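Waiting for Her Turn: Bit-na Yoon and the Long Season at Dutgate

By Rianne Vanhove

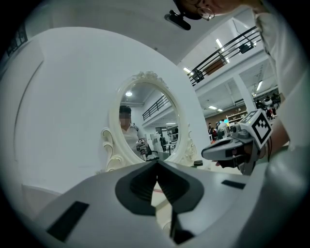 Photo: Sze-wing Wan

On Wednesday evening the Dutgate players leave the training ground one after another, and Bit-na Yoon is still practicing crosses with her left foot. She is 20 years old. Last season she scored 10 goals for the club, and most supporters expected that she would start every week. Instead she has started two league matches, and in one of them she was replaced at half-time.

"I am not angry, but I want to play," she told me. "When you sit on the bench, you see many things that you would do in a different way. Then you come in for the last minutes and everything goes too fast."

The coach, Chin-lung Mak, came to Dutgate in the summer and changed the formation almost immediately. He prefers one forward and two wide players who must run back very deep. For Yoon, who grew up as a second striker in the youth team of Pota, this was a new job. Mak does not hide that he asks much from her.

"She has the best shot in the squad," he said. "I need her to defend for the whole match also. In training I see that it is coming."

Her competitor for the place on the left is Pak-hei Kwan's former pupil at Vunance, a quick and patient winger who has not missed a match since the opening day. Kwan, now retired from coaching, knows both players and thinks the choice is difficult. He told me that Yoon decides matches and the other one keeps them under control, and that most coaches in February will choose control.

There was interest from another club during the winter. Yoon listened to the offer, talked with her parents for a weekend and stayed. She wears number 17, the same as in her youth team, and she said she did not want to give it away so soon.

Dutgate are fourth in the table, with a home match against Vunance coming next. Mak has not yet told the players who will start.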